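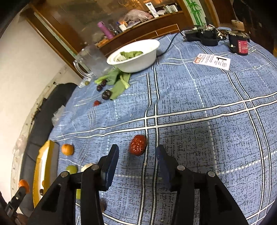

Can you buy the Stokitari hand-held gripper without signing up for the data plan? You can, but the gripper alone costs $218, and the firm would plainly love you to take the $28 monthly plan too.

The two-fingered tool went on sale in November through Prunis, the Kassab store that also sells drone parts and, for some reason, soup. Buyers squeeze, pick things up and put them down, and the recordings go off to train robot arms. The jaw pads are replaceable – a spare pair is included – and the warranty lasts 2 years.

Rival Viston charges more and throws in a carrying case. Stokitari says a case is "under review." The first batch ran to 2171 units, and orders for the second open next month.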